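An afternoon at the Drultamow open day

Jan 21, 2023 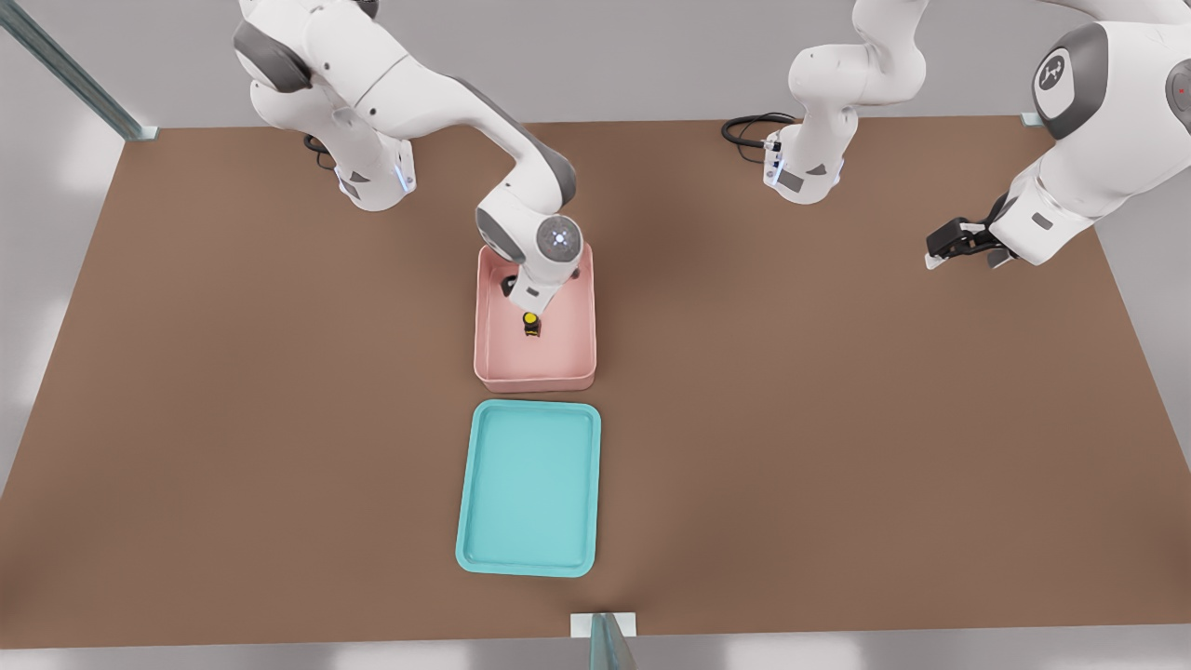
The practice table in the simulator, left arm down in the pink bin.

I nearly skipped the simulator corner (it was tucked behind the coats!) and I'm so glad I didn't. Drultamow open their workshop to visitors twice a year, January and August, and I'd mostly come for the real arms and the free buns.

Nneka Etim was running the corner. You hold a pair of hand controls, and whatever your hands do, two white arms on the screen do too. The job she gave me was to get the little yellow-topped thing out of the bin and set it down in the teal tray just in front. Easy, I thought. I had 60 seconds and spent most of them hovering over it like a nervous heron, then knocked it flat. My second go was better, my third was worse, and by then there was a queue.

Every go gets recorded, good ones anyway, and the robot learns from the pile. Nneka said they want 600 for this task and were on 299 when the doors opened. I asked whether my wobbly one would count and she said very kindly that she'd look at it later.

Obinna Adeyemi had the next turn and was annoyingly smooth about it. His tip was to come straight down and stop fiddling with the wrist, so I'm passing that on.

The real arms were good too, though you only get to watch those from behind a rope. Parking is dreadful, so take the bus, and bring a jumper because the big doors stay open all afternoon. I'm already down for August.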